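**Packing for a week with one carry-on, what would you cut?**

**nurtonnan** · 08/03/2021
We fly to Udbridge in September for my cousin's wedding and my bag is already over the limit. I've got seven shirts in the pile and my sister says that's nuts. How many do you all take for a week?

**bilgin_b**
Four, tops. Wash in the sink, hang overnight, done. I did 123 days out of one backpack that way and I'm not even a neat person!

**lasent340**
Sink washing is miserable, sorry. Everything dries stiff and you smell like hotel soap. Take the seven and wear your heaviest shoes on the plane.

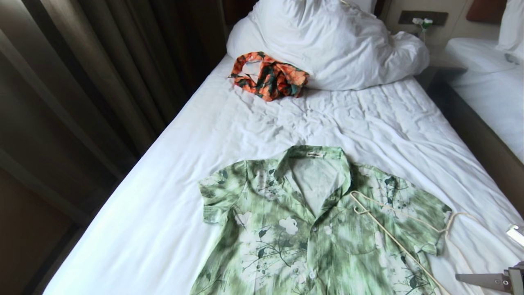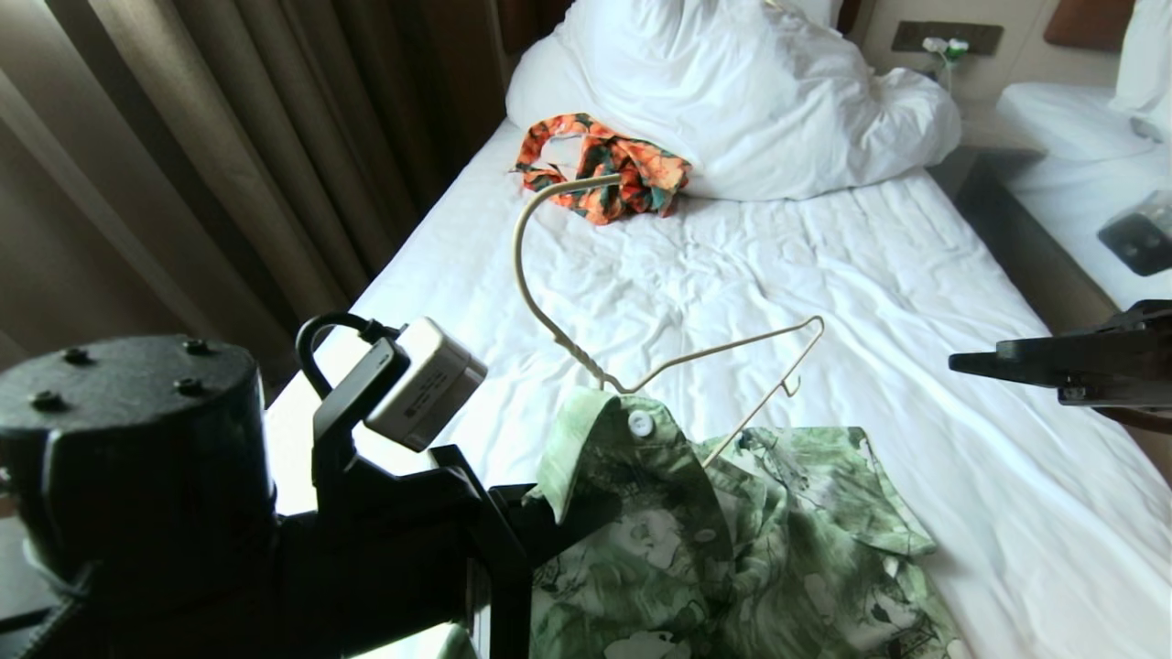

I'm a roller when it comes to tees (socks too), but anything with a collar gets folded flat and goes in last. Button it up first, top to bottom, or the front twists in the bag. A green leafy print like that one is great for travel because you can't see a wrinkle or a coffee spill on it, so I'd bring two loud shirts and leave the plain ones home.

**bilgin_b**
Two loud shirts and every vacation photo looks like the same day lol. And folding flat wastes so much room. Roll everything!

**nurtonnan**
OK, down to five. Firdevs Altıntaş (the cousin) just texted that there's a washer at the rental, so maybe four. Still not rolling my good one.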